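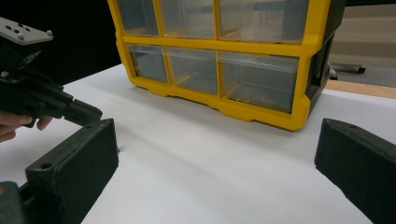

Do small parts need a drawer for every type?
Most people need far fewer than they think. Sort by the job you do, and let similar things share.

I've read plenty of guides that start with a label maker. I don't trust them. Labels come last, after you've lived with the drawers for a while and found out where your hand goes first.

1. Tip everything you own in the way of screws, hooks, buttons and fuses onto a tray. Mine came to over 800 pieces, and I would have sworn it was half that.

2. Throw out the mystery bits. Paula Ilie keeps hers in a jar "just in case" and has been doing so since we shared a flat in Dunley. I have yet to see her open it.

3. Put the wide drawers to work on long or awkward things, such as picture hooks and cable ties. Small drawers get whatever rolls.

4. Heavy stuff goes in the bottom row. A light plastic unit with a full top row can tip when you pull a drawer out too fast - test it before you walk away.

5. Fill each drawer halfway. Clear fronts are supposed to show you what's inside, but a packed drawer of mixed screws looks like any other packed drawer of mixed screws.

6. Leave one drawer empty. You'll want it by Friday.

What about dividers? The Sarklow ones I tried slid around and let the washers creep underneath. Folded card did the same job for free, though it does need replacing now and then.

If after 5 weeks a drawer hasn't been opened, move what's in it to the garage and use the space for something else.

Oana Barbu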